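Flirthorpe Toy Library Opens Its Doors to Families in Edwood

EDWOOD, January 27, 2024 - Families in Edwood will soon have a warm, friendly place to borrow toys, puzzles and games, as the Flirthorpe Toy Library gets ready to welcome its first members in a bright set of rooms on Plomemside Street.

The library has spent the winter gathering, cleaning and sorting a collection of 3000 items, from rattles and picture puzzles to board games that grandparents will remember from their own rainy afternoons. Members may take home up to 6 items at a time and keep them for 19 days, with no late fees of any kind.

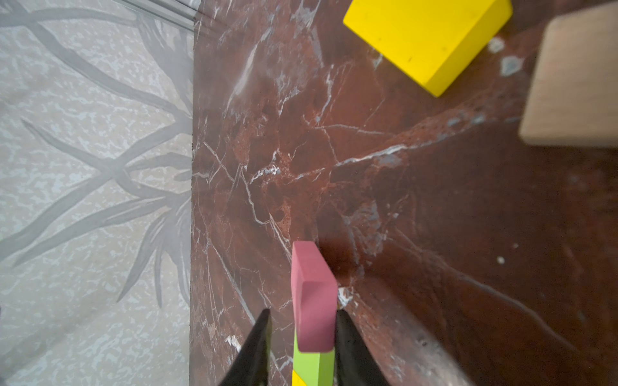 "Children grow so fast, and what they loved in the fall can be gathering dust by spring," said Takumi Mizuno, director of the Flirthorpe Toy Library. "We wanted a place where a family can try something, enjoy it to pieces - well, not quite to pieces, we hope - and then pass it along to the next child who is ready for it."

A yearly membership costs $50 per household and covers every child living at the address. Reduced rates are there for anyone who asks, and no paperwork is needed.

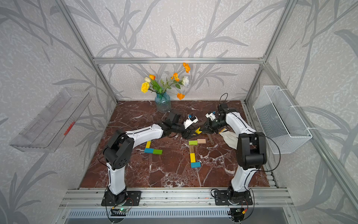

Shelves for the reading corner were given by Mühlbauer, the family furniture store, which is also lending chairs for the weekly story hour.

Sign-up forms are available at the front desk, and parents are very welcome to bring the little ones along while they look around.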